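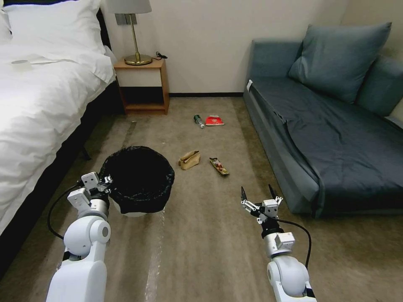 A comment returned with the March checklist asked whether litter on a bedroom floor should be recorded as a safety item at all, given that housekeeping already has its own form. The comment has been considered. Litter remains on this checklist where it lies on a walking route, and the item has been reworded to say so (see 2.1).

PROLLELL HOUSE
Bedroom Safety and Condition Checklist, Form 17
Room: Fava
Date of inspection: Fri 13 April
Type: routine, furnished room

Ratings: S = satisfactory. A = action required. M = monitor. N = not inspected on this visit.

1. Access

1.1 Door opens fully and latches without force. S
1.2 Door closer adjusted. S
Comment: Closes slowly over the last few inches but latches each time. No adjustment requested.
1.3 Evacuation notice displayed inside door. A
Comment: The notice is the old version and gives the former assembly point. Replace with the current Zurov sheet. The same fault was recorded in the Oh room in March.

2. Floor

2.1 Walking routes free of litter and loose articles. A
Comment: Crumpled brown paper bag, snack wrapper, green plastic bottle and small red packet on the carpet between the trash can and the sofa. The bottle is to be treated as the priority article -- it is lying on its side and could roll underfoot. Clear all articles and re-inspect.
2.2 Carpet flat, without lifting edges or ripples. S
2.3 Carpet surface condition. M
Comment: Pale streak on the beige carpet in front of the trash can. Recorded as a surface mark, cause not established. Housekeeping to attempt spot cleaning. If the mark remains, enter it on the wear register and do not repeat the treatment.
2.4 Baseboards secure. S

3. Waste

3.1 Waste container provided. S
3.2 Container lined, liner folded over rim. S
Comment: Black liner, folded down on the outside. The fold is acceptable as found. Staff are reminded that a liner hanging as far as the floor should be shortened or replaced with a smaller size.
3.3 Container placed clear of the bed, the lamp and any cable. M
Comment: Position to be agreed with housekeeping. A place in front of the nightstand is convenient from the bed but restricts access to the lower shelf. The preferred position is beside the sofa.
3.4 Recyclable items separated. A
Comment: No separate container is supplied on this floor. Cardboard and bottles are at present going into general waste where they are collected at all. Referred to the house manager under the standing request.

4. Bedside area and electrical

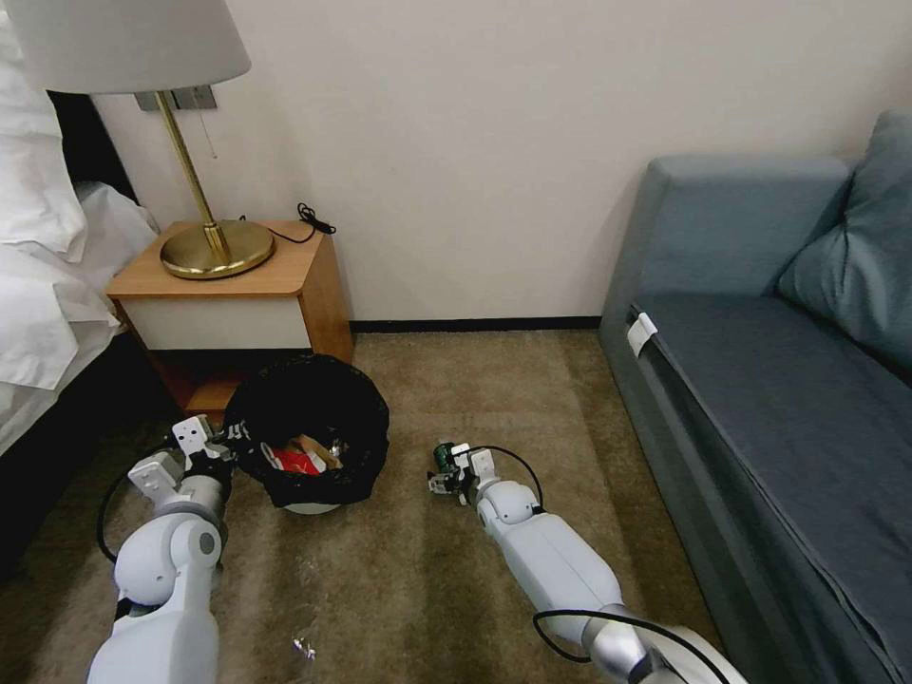 Item 4: nightstand, table lamp and lined bin.

4.1 Nightstand stable, drawer runs freely. S
Comment: Light wood finish in good order. No splinters or raised edges found by hand.
4.2 Lamp stands level and clear of the nightstand edge. S
4.3 Lamp shade secure and clear of the bulb. S
4.4 Bulb does not exceed 40 W. S
4.5 Cables tidy and undamaged. A
Comment: Black cable coiled and bunched on the back corner of the nightstand. Insulation sound on inspection. Uncoil, run behind the nightstand and fasten with a reusable tie. Cables are not to be left in a tight coil while in use.
4.6 Wall plate secure, no cracks. S
Comment: Partly behind the lamp shade. The lamp was moved for this check and put back afterward.
4.7 Extension cords. S
Comment: None issued to this room.

5. Bed and seating

5.1 Bed frame joints tight. S
5.2 Bedding clear of the floor on the walking side. M
Comment: The white duvet hangs over the side of the mattress. It should be tucked or folded back when the room is made up -- the dark base beneath is hard to see in low light and is easily struck with the foot.
5.3 Sofa legs secure, upholstery free of tears. S
5.4 Fire label present on sofa. N
Comment: Sofa not turned over on this visit. Carry forward.

6. Detection

6.1 Smoke alarm tested by button. S
6.2 Alarm within its replacement date. S

Actions to be closed within 8 days: 1.3, 2.1, 4.5.
Referred: 3.4.
Carried forward to next routine inspection: 2.3, 3.3, 5.2, 5.4.

Comments on this form may be left at the Prollell front office. Please quote the item number and the room name.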